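Wednesday, September 7, 2022
Bench notes, gripper comparison, fridge task

Carried on from the August runs. Two hand-held units on the bench: the Skirnier with the stiff fingers and the Drorkent with the softer pads. Same wrist camera on both, same exposure lock, so any difference in the footage should come from the fingers and the body shape.

Calibrated the Skirnier first. Took three goes before the reprojection error settled. The mount screw had backed off again, so I put threadlocker on it and left it over lunch. Please don't adjust it without writing it down here.

Fridge task is small object on a plate, wire shelf, door open. Things I noticed:

Finger opening on the Skirnier is fine for the object but the body is bulky and takes up a lot of the bottom of the picture. You lose sight of whatever is directly under the wrist. On the Drorkent the body sits further back, but the pads catch on the shelf wires if you come in low.

White plate on white shelf inside a white liner is hard on the tracker. Colour of the object helps. Tried auto white balance for two runs and went back to fixed, as the liner drifted grey when the wrist turned towards the room lights.

Korletey logger dropped frames once, at the start of a run. Restarted it and it behaved. Total on disk is now nearly 1,773 clips, including the ones still to be culled. Imov export script chokes on the older folder names, so I've renamed those by hand and left the originals on the backup drive.

Still to do: weigh both units with cables attached, repeat the low approach with the Drorkent pads trimmed, and check whether the latency figure we wrote down in August was with the old firmware.

Shelf height unchanged, fixed exposure. 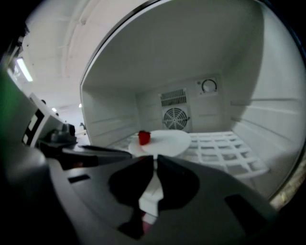
Cecilia Ofori: The August latency was on the old firmware, I'd redo it before comparing anything. Also leave one set of Drorkent pads untrimmed, we only have the one spare.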